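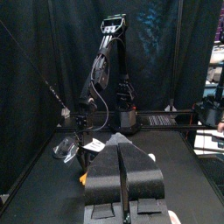

Wrist view across the club table, with the other arm reaching down next to the gripper.

jirkport-table-sort

Hi! This is the dataset our robotics club at Jurnarholm put together over the winter, plus the little scripts we used to look at it. It's our first one, so please be kind (and please open an issue if something looks weird).

What's in it

3941 short episodes of picking, handing over and putting down small stuff on a black table. Everything is teleoperated by club members, mostly after school, and you can tell who had practiced. My own early episodes are pretty wobbly and I left them in on purpose.

The objects are whatever we had in the box: bits of foam, paper cards, clear plastic things, small bright odds and ends. Clear plastic is by far the hardest. It throws white glare right back at the wrist camera and our first model just gave up on it.

Folders

episodes/ has one folder per episode, video plus joint positions
splits/ has train and test lists, with 600 episodes held out for test
tasks.txt has the 29 task sentences we typed in
tools/ has the viewer and a script that checks timestamps

Getting started

Unzip everything into one place, then run tools/view.py with an episode number. Start with the first 50, they're the cleanest and I still use them whenever I break the loader (often!).

Things to know

Black arms, black padding, black table, black curtains. Great for cutting out the background, terrible for finding the edge of a gripper. We tried brightening the video and it helped a bit, but the files in here are untouched.

The curtains don't close all the way, so you'll get shelves and sometimes a hand at the side. Blur or crop if that bothers your training.

The timestamps on the Holzer set drift toward the end of each episode. The Uncombe set was recorded later and doesn't have this problem.

To do

Fix the Holzer timestamps
Write better task sentences (one of them just says "the orange one")
Add a two-arm folding task in February, if we get table time

License

Free for school and hobby use. If you make something with it, send us a video, we'd love to show it at club night!

Last updated Jan 7, 2024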